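Inicio Noticias Centros Profesorado Familias Agenda Contacto

Última actualización: miércoles, 9:40

Joddale amplía a siete centros el programa de tutoría entre docentes

El municipio de Joddale extenderá a siete centros de primaria y secundaria el programa de tutoría para profesorado de nueva incorporación, que hasta ahora funcionaba solo en dos. La ampliación se aplicará a partir de febrero y afectará a quienes estén en su primer o segundo año de docencia.

Cada participante trabajará con un tutor del mismo centro, con experiencia en la misma etapa. El tutor asistirá a una clase cada quince días y dedicará una hora a comentarla después. Las observaciones no se incorporan al expediente ni cuentan para la evaluación del docente, según las bases publicadas por el servicio municipal de educación. 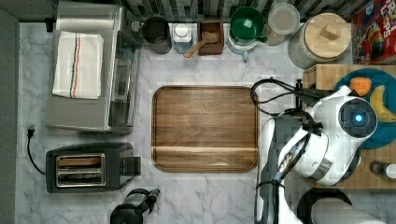 Encimera de cocina con una bandeja de madera, un horno de sobremesa y una tostadora.

El programa empezó el curso pasado en el colegio Pokstead y en el instituto Sawatzky. En ambos, las consultas más frecuentes tuvieron que ver con el comienzo de la clase, los cambios de actividad y las reuniones con familias. La programación de contenidos, que ocupaba buena parte del plan inicial, generó menos preguntas de lo previsto y pasa ahora a un módulo optativo.

Los tutores recibirán una reducción de cuatro horas lectivas al mes. La medida era una de las peticiones de los claustros, que habían señalado la dificultad de encajar las visitas en el horario ordinario. Las sustituciones correrán a cargo de la bolsa municipal y deberán solicitarse con una semana de antelación.
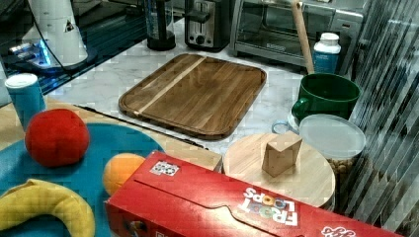
Caja de cereales Froot Loops, pelotas y un plátano de juguete en la cocina.

La formación previa de los tutores la impartirá Drosidow, entidad que ya se ocupó de las sesiones del primer año. Constará de tres tardes presenciales y una parte a distancia, con ejercicios sobre cómo tomar notas en el aula y cómo plantear una crítica sin interrumpir el trabajo del compañero. Los materiales, casi 1000 páginas entre guías, fichas y casos comentados, 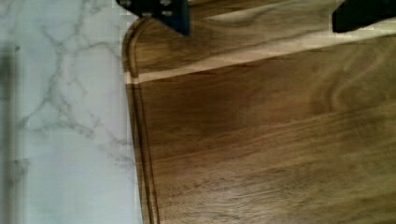 se podrán consultar también en los centros que no participan en esta fase. El servicio de educación enviará las claves de acceso a las secretarías antes de que se abra la inscripción.

Las solicitudes se presentarán en la secretaría de cada centro. Si hay más peticiones que tutores disponibles, tendrán preferencia los docentes de primer año y, después, quienes impartan clase en más de un nivel. Las parejas se mantendrán hasta final de curso, aunque cualquiera de las dos partes podrá pedir un cambio por escrito a la jefatura de estudios.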